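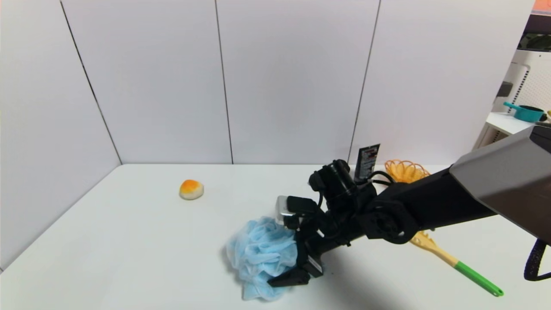 Notes wk 2 - teaching by demonstration (Jan 6, 2025)

Two ways to show the arm a task. Both count for the lab.

1. By hand (kinesthetic). Put arm in free-drive, grab it near the wrist, move it through the task. Good feel for contact. Bad: your hands get in the camera view, and the gripper still needs a button.

2. Remote control (teleop). Leader arm or handheld controller, robot follows. Slower to learn, but the camera sees only what the policy will see later. Use this one for the Stekell set.

What gets saved each step: joint angles, gripper opening, camera images, time stamp. Log at 20 Hz. If the rate drops, toss the episode.

Soft stuff is harder than it looks. Mesh puff squashes, so gripper width tells you very litle about whether you have it. Come down slow, close, wait a beat, then lift. Watch the camera feed, not the width number.

Per group: 70 episodes. Move the objects between episodes, change the start pose too. Keep some where you miss and recover, label them "recovery". Don't trim the pauses yet, we do that in the Estby script.

Why vary? Policy drifts a little, lands somewhere you never showed it, drifts more. = compounding error. Will be on the midterm.

Read the Giso handout up to p. 67 before lab. Bring your own drive, the lab one is ful.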